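4.2 The floor as a storage surface

Most studies of household tidying begin at the cupboard. Ours kept ending up on the floor. Of the 40 homes in the Sekstead study, few had a floor plan that told us where anything was put down, and fewer had residents who could tell us either. Asked where the keys lived, one respondent pointed to a hook, then went to look under the sofa.

We use "resting floor" for any stretch of floor that a household treats as a shelf without admitting it. Hallways are the classic case. A shoe left there on Monday is clutter - by the weekend it is furniture, and people walk around it with real grace. Colour matters too. Residents with pale floors told us they picked things up sooner, and they said so with a certain smugness. Residents with patterned carpet said the same thing, so we treat both claims with caution.

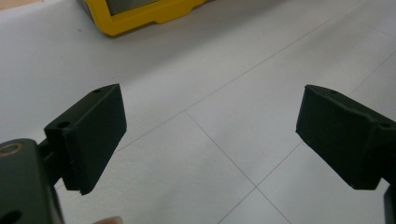
Mared Griffiths

Figure 3. Bright white floor, with the fingertips of a hand-held gripper to either side.

White flooring such as that in Figure 3 came up often in the interviews. Its owners spoke of it the way other people speak of a demanding relative. Crumbs showed, hair showed, and one household had given up dark socks altogether. Yet it was also where they were happiest to set down a bag or a pile of washing, on the grounds that they would be sure to notice it later. Our diaries suggest they did notice it. Picking it up was another matter.

We therefore coded noticing and lifting as separate events. Griffiths and Owen disagreed over whether nudging an item to the wall with one foot should count as tidying. It was coded as tidying in November and recoded as moving in the spring, over Owen's objections, and the results in Section 4.3 use the later scheme.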